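**Noltance pauses Vovano gripper units after grip-force fault**

*Software update and fingertip inspection required before units return to work. No injuries reported.*

Noltance has told customers to stop using its Vovano two-finger gripper for unattended handling after a fault caused the fingers to keep closing once an item was already held. The company asks all sites to follow the steps below before they start the gripper again.

The fault came to light in September at Eichhorn, a returns and repair center for small leather goods. A Vovano unit was moving items from an inspection counter to a packing tray when it held a wallet with more force than the job called for. The item was marked on both sides. Staff pressed the stop button, and the arm halted, but the fingers did not release until power to the gripper was cut by hand.

Noltance reviewed the logs from the site and found 58 grips in which the force went over the set limit. Most of them lasted less than a second and left no mark. Two items were damaged beyond repair, and Noltance has paid for both.

"The stop button stopped the arm, and it should also have let the item go," said Frauke Lammers, head of product safety at Noltance. "A person with a finger in the wrong place would have had the same problem as that wallet. We are treating this as a safety matter."

**Cause**

The gripper decides when to stop closing by watching the current drawn by its motor. On hard items the current rises sharply at contact. On padded or cushioned items it rises slowly, and the software in the affected version could read that slow rise as friction in the finger joints. It then pushed harder to make up for it.

A second error kept the last force command active after a stop. Iulian Preda, who led the review, said the two errors had been in the software since the spring release -- the first showed up only when sites began handling soft goods in large numbers.

The fault affects 900 units. Grippers sold under the Gerer name use a different controller and are not part of this notice.

**What customers should do**

Sites using the gripper on soft or padded items should stop now. Sites handling only rigid items may continue with a trained operator at the cell, with the force limit at its lowest setting, until the update is installed.

Nobody should reach between the fingers while the gripper has power, even after a stop.

To return a unit to service:

1. Cut power to the gripper at the cabinet and lock it out.
2. Check both fingers for cracks, bent edges and play at the joint. Replace them as a pair if either one is damaged.
3. Install the update and restart the controller.
4. Run the hold test with a padded item on a flat, clean surface. Place it between the open fingers, close at the lowest force, then press stop. The fingers must open without any further command.
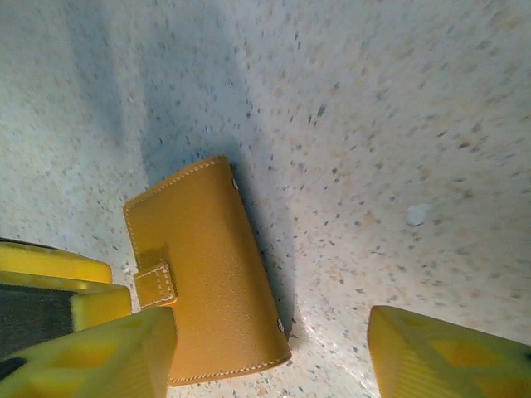

5. Record the result on the sheet supplied with the update and send it to Noltance support. A unit that fails the hold test must stay locked out.

**Support and replacement parts**

The update is free, as are replacement fingers for any affected unit. Customers who can't carry out the work themselves can ask for a visit from a service technician. Finn Sperling is handling requests through the Noltance service desk, which is open from 7 a.m. to 6 p.m.

Eichhorn has gone back to hand packing for soft goods and will restart its cell once its units have passed the hold test.

**Press contact**

Theda Rathjen, Noltance press office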